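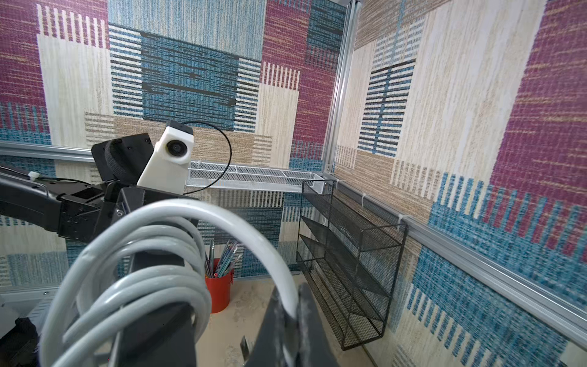
Candela Campos demande pourquoi on s'acharne sur un câble alors que le règlement de la Skamex laisse le choix de l'objet, et qu'avec des cubes en mousse on aurait fini depuis trois semaines. Bon. Je fais un fil, parce que la réponse ne tient pas dans un seul message.

Pour ceux qui débarquent : je suis en deuxième année, au club robotique Turovo, et on prépare l'épreuve « rangement » de la Skamex. Un poste de travail, des objets à remettre à leur place, deux bras, et un jury qui regarde sans rien dire en mangeant des clémentines (édition précédente, véridique).

Donc oui Candela, on pouvait prendre des cubes. Tout le monde prend des cubes ! Le barème donne un coefficient 2 aux objets souples et on s'est dit, un soir où on était très fatigués et très sûrs de nous, que c'était jouable.

Le câble, il est blanc, épais, enroulé en plusieurs boucles, et il a un caractère épouvantable. Un cube, tu sais où il est. Un câble, tu serres à un endroit et c'est la boucle d'à côté qui se redresse en arche et vient se mettre pile devant ce que tu voulais regarder.

Sur la photo du haut, la pince droite le tient par en dessous, et derrière les boucles il y a le pot à crayons, le petit rouge. On en voit un bout. Notre programme aussi n'en voit qu'un bout, et il déteste ça.

Le pot à crayons c'est l'idée de Demetrio Aguirre. Il voulait un obstacle « crédible », un truc qu'on a pour de vrai sur un bureau. Moi j'aurais mis une boîte. Les crayons partent dans tous les sens, c'est joli, c'est pastel, et c'est l'enfer à détecter.

Parlons chiffres puisque Unai Aranda me les réclame en privé depuis hier. On a enregistré 258 démonstrations en téléopération. On en a gardé 53 pour le câble. Oui, ça fait mal. Le reste, c'est d'autres objets, des essais ratés, et une soirée entière où l'horloge d'une des caméras était décalée.

La soirée de l'horloge, j'en parle encore avec des trémolos. Quatre heures de manip, des gestes magnifiques, et les images arrivaient en retard sur les positions des bras. J'ai voulu tout recaler à la main. Valentyna Fedoruk m'a retiré le clavier, gentiment.

Question qui revient : pourquoi des murs aussi chargés ? Parce que le jour J on ne connaît pas le fond ! Alors on s'entraîne avec ces motifs façon tapis, des rectangles crème, bleu canard, bordeaux, des rayures, des franges. Si la vision tient là-dedans, elle devrait tenir devant un mur de gymnase.

Enfin, c'est la théorie. Pour l'instant elle confond de temps en temps une bande crème avec une boucle de câble et elle part vers le mur avec beaucoup de conviction.

Le logiciel, on l'appelle Weldu. Ne cherchez pas, ça ne veut rien dire, c'était le nom du dossier au départ et on n'a jamais pris le temps de le renommer. Weldu version 4 a appris sur les démonstrations du câble, la version 5 mélange tous les objets. La 4 est meilleure et ça m'énerve.

Montserrat Montoya répond que c'est normal, que la 5 n'a pas eu assez d'étapes d'entraînement et que je devrais arrêter de la juger au bout d'une nuit. Elle a sans doute raison. Je la juge quand même.

Côté mécanique, le point qui nous a pris le plus de temps, c'est la force de serrage. Trop fort, les brins se chevauchent et le paquet se tord. Pas assez, il glisse et on récupère une seule boucle, avec tout le reste qui pend. Chez nous le bon réglage est autour de la moitié de la course, et il bouge dès qu'on change de câble.

Pour l'instant on attaque par en dessous, un doigt de chaque côté du paquet. Unai préférait une prise par le dessus, plus simple à planifier. On a essayé pendant deux séances. Les boucles s'aplatissaient sur le plateau et les doigts raclaient la table, un bruit affreux, on a arrêté.

Conseil gratuit si vous montez un poste pareil : des colliers de serrage. Partout. Sur les rails, sur les bras, sur les fils qui passent sur les bras. On a perdu une après-midi complète à cause d'un fil de caméra qui s'était pris dans une articulation. (Et vérifiez le mou bras tendu, pas bras replié. Je dis ça, je dis rien.)

L'étagère noire en treillis, celle sur la droite, c'est pour l'épreuve bonus. Les plateaux sont inclinés vers l'avant, donc tout ce qui est rond s'en va. On n'a pas encore de stratégie. Valentyna a un dessin. Le dessin comporte des flèches et un point d'interrogation.

On me demande aussi si l'autre bras sert à quelque chose. Oui ! À gauche, il sert surtout de deuxième point de vue pendant que le droit travaille – et plus tard il devra tenir une extrémité du câble, quand on saura lui expliquer laquelle. Un câble enroulé, trouver le bout, essayez déjà vous-mêmes les yeux à moitié fermés.

Petit point matériel parce que j'ai eu plus de 50 messages là-dessus : non, je ne ferai pas de liste d'achats. Les profilés alu viennent de l'ancien banc de l'atelier Bolstead, le reste a été récupéré à droite à gauche, et je serais incapable de vous redonner les références.

Prochaine étape : les répétitions chronométrées. Départ arrêté, câble posé n'importe comment, on n'a pas le droit de toucher à quoi que ce soit. Demetrio tient le chrono et refuse de négocier les secondes.

La répétition ouverte aux autres clubs est fixée au 18 décembre 2021, à l'atelier. Venez avec vos objets souples, chaussettes, ficelles, ce que vous voulez, on les passera à Weldu pour voir.

Candela, si tu viens avec tes cubes en mousse, tu es la bienvenue aussi. On te fera une place à côté du pot à crayons.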